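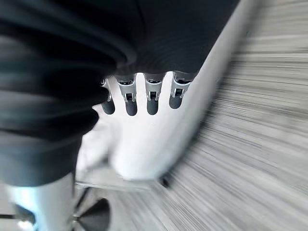
Keeping a very pale floor looking good in a workroom?

fostbridge_floors
Posted Thursday, 8 replies hidden

We finally did it and put a really pale floor in our workroom, and I love it so much! The old one was dark brown and swallowed every bit of light. Now I can drop a tiny screw and find it right away, which used to take me half an evening on my knees.

My trouble is the cleaning. It's sealed vinyl sheet, almost white, and it shows gray scuffs near the door and a dull patch where I stand most. I've been mopping with warm water and a squirt of dish soap. It looks great for an hour and then seems to go cloudy again. Is that the soap? And what do people use on scuffs that won't take the shine off? The room gets used every day, so I can't close it for a weekend to do something big. Shoes stay on in there, unfortunately.

mopbucket70
Yes, it's the soap! I had the same cloudy look in my sewing room and it drove me nuts. Dish soap leaves a film, the film grabs dust, and then you mop the dust around with more soap. Once you get rid of it you will be so pleased with that floor.

What worked for me: sweep or vacuum first (hard floor setting, no spinning brush), then mop with plain warm water, and change the water as soon as it looks gray. I went through four buckets the first time. Then a last pass with a splash of white vinegar in the bucket, and dry it with an old bath towel under your foot. The drying made the biggest difference for me. I was amazed how much came up on the towel.

For weekly cleaning I now use a floor cleaner made for vinyl, mixed weaker than I used to mix it, with a flat microfiber mop. I have two pads so there is always a clean one. Go easy with the vinegar, by the way – I only did it that once, and our floor people said not to make a habit of it.

Scuffs: a clean tennis ball. Really! Cut a small X in it, push it on the end of a broom handle and rub. It gets most black heel marks off with no cleaner at all. For the stubborn ones I use baking soda and a few drops of water on a soft cloth, rub lightly, then rinse.

tile_me_more
get a darker rug and put it where you stand. problem solved lol

ratanaporn_workshop
Congratulations on the floor, pale ones are wonderful to work over. I'd add a couple of things to the long reply above, which is good advice.

Stay away from the white melamine sponges on the patch where you stand. They take off marks beautifully, but they are a very fine abrasive and can leave a dull spot that shows up in low light. If your dull patch is still there after the soap film is gone, it may be wear in the finish, and then you want a vinyl floor polish that suits your sheet. Try it behind a door first.

Also, mats! One outside the door and one inside, long enough for two full steps on each. Check that the backing isn't rubber, as rubber can turn pale vinyl yellow and that stain does not come out. We learned this in June with a brand new mat. There is a lovely yellow rectangle in our hallway now, and a bench on top of it.

fostbridge_floors
Thank you all so much! Did the plain water thing this morning and the bucket was disgusting. Already brighter by the window – off to find a tennis ball.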